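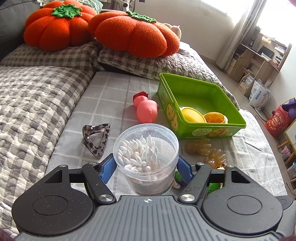
So the second gripper is officially on the spreadsheet, and I've spent most of this week arguing with myself about whether it should be.

Some background if you're new. I do hand-held gripper recordings at home, mostly everyday objects getting picked up, moved and put down again. I've been doing it with one tool since winter, on the sofa, on the kitchen counter, on the floor when my back allows it. It pays a little and it's oddly relaxing, and I've reached the point where I need to decide if I'm going to put proper money into it or keep limping along.

The price is what made me sit down with a coffee and an actual budget. Flandico wants $1395 for the complete kit, meaning gripper, mount, charger, a hard case and a set of spare finger pads. Valtix sells something very close for $1119, but without the case and without the pads. I went in thinking the cheaper one was the obvious pick (who needs a hard case, I keep mine in a tote bag!) and then I started looking at how I really use the thing.

Pads are the killer. I do a lot of light, slippery, squeezable stuff, so clear plastic tubs, hair clips, rubber toys, anything in silicone. A worn pad on a full tub of cotton swabs is a bad afternoon, ask me how I know. I picked swabs out of the sofa for two days. So any quote that leaves pads out has to have them added back in before I compare it with anything, and I'd missed that completely on my first pass.

I wrote to Anneli Eskola, who has been at this much longer than I have and runs her setup out of a spare bedroom with real shelves and real labels, which I try not to be jealous of. Her advice was to plan for the joints too. The pivot screws work themselves loose if you record a lot, and she tightens hers every Sunday-type chore day along with watering the plants. She also said to set aside 10 percent of the purchase price every year for parts and not touch it. On the Flandico kit that's $139.50, and I had exactly zero in that row.

Then there's the stuff that isn't a gripper at all. I forgot to budget for objects! It sounds silly because the house is full of them, but you run through your own belongings faster than you'd think, and the people who take the recordings like variety. I've been raiding the toy bin and the bathroom drawer, and the fall decorations never made it back to the closet because soft lumpy things are useful to have around. I'm giving myself a small monthly amount for thrift stores and the bargain aisle, and I'm writing it down this time so it doesn't quietly turn into a lamp.

Lighting I'm leaving alone. My living room window does a good job until late afternoon, and after that I just stop. If I ever want to work evenings I'll have to price a couple of panels, but that's a different spreadsheet and I'm not opening it.

Storage, though, yes. I've got my eye on a rolling cart from Niskanen, the narrow one with the deep trays, so that everything I've used in a session can go in one place and the rest of us can sit down again. It's around 2 feet tall and would fit next to the bookshelf if I moved some papers, which I've been meaning to do anyway.

The spreadsheet is called Drudimness, by the way. It was a typo in the file name and now I can't bring myself to change it. It has a tab for "need," a tab for "want," and a tab where I put things I looked up after midnight.

Where I've landed for now: the Flandico kit, ordered in July once the last batch is paid, with the parts money set aside on the same day so I can't talk myself out of it. The cart waits until after that. I'm also keeping the old gripper as a backup - it still closes fine, it just needs new pads and a bit of attention with the screwdriver.

If any of you have bought the Valtix one and added pads separately, please tell me what you ended up paying in total. I have a blank cell waiting for it.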